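Botuvberg Neighborhood Association
Minutes of the general meeting, 22/10/2019

The meeting opened with a quorum present. The minutes of the June meeting were approved with one correction: the fence repair on Sesell Lane was paid from the parks line, not the streets line.

Money
The balance at the end of last month was $2,428. Dues notices went out late and several households have not replied. A second notice will go in the next newsletter. The insurance bill for the summer picnic came in higher than last year and has been paid.

Sesell Lane drainage
Water still stands at the low end of the lane after heavy rain. The county has cleared the culvert once and says the pipe itself is sound. Residents on the north side reported that leaves and gravel wash down from the unpaved stretch and block the grate within a week or two. Two options were discussed – a wider grate, or a shallow ditch along the gravel section. The wider grate was quoted at $600 installed. There is no price yet for the ditch.
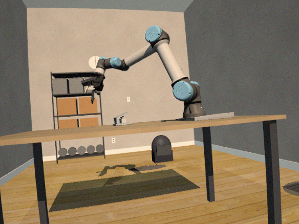
Several members felt the grate alone would only move the problem farther down, toward the Oyelaran Street corner. Others wanted something done before the ground freezes. It was moved and seconded to order the grate now and get a written price for the ditch by the next meeting. The motion carried with 2 opposed.

Tredum Park
The swings are back in use. The request for a second bench was tabled again. Members asked that the dog waste bags be refilled more often, and the supply will be kept in the shed instead of at a private house.

Winter newsletter
Items are due by the end of the month. The print run stays at 1,000 copies. A map of snow parking rules will go on the back page – last year's version had the odd and even sides reversed.

Other business
A member asked about the streetlight at the Oyelaran Street bus stop. It has been reported to the power company and a ticket number is on file with the secretary.

The meeting was adjourned. Draft minutes to be approved at the next meeting.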